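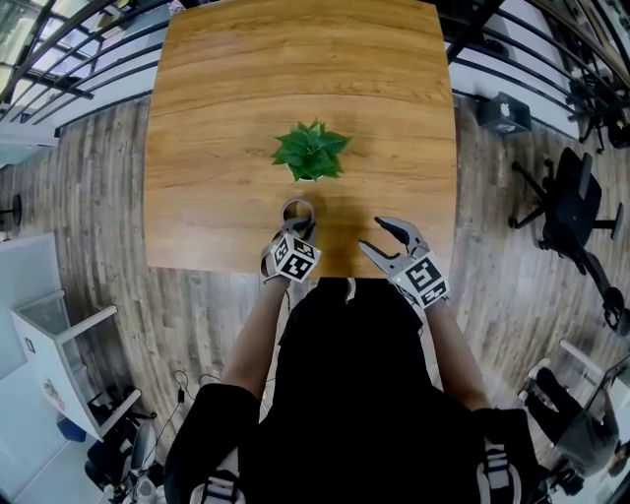
The Nosanari club wants to enter a plant-care task in May and right now that means a lot of hours with a succulent. "Everybody asks why we don't just program the arm," says the club captain, a junior. "We tried that last year. It was terrible." So this season the members show it instead, over and over. One person straps on the harness, takes a gripper in each hand and works at the square table, the little pot in the middle, marker cubes riding on the grippers so the software knows where each hand is. Then again. And again.

The target is 3,000 demos before the deadline. Are they close? Long pause. "We're closer than we were."

There are 16 members, most of them new. Shifts run after class until the building closes. I asked what a shift feels like.

"Your shoulders go first," says a sophomore who joined for the coding and ended up doing mostly this. "And you start noticing your hands. Like, I never knew I twist my wrist before I grab something. The robot learns that too, so now I have to think about it."

Bad runs get thrown out. Squeeze too hard, tip the pot, stop halfway to scratch your nose, it's gone. The captain is strict on that. The newer members less so, there was some grumbling about it while I was there.

The software is called Zetia, written mostly by 2 seniors who graduate this year. Who takes over? "That's the big question," the captain says. "We're writing everything down. Well. We started writing it down."

At the regional in Nellier they'll get 5 attempts at lifting a plant, moving it to a tray and setting it down upright. The plant wont be one they've seen. The team from Thaweesak won last time and is the one everybody here brings up, ussually without being asked.

"They had way more practice data," the sophomore says. "That was the whole diffrence." She had another hour left on her shift and went back to it.

Contact the newsletter desk | © Nosanari Student News | Back to top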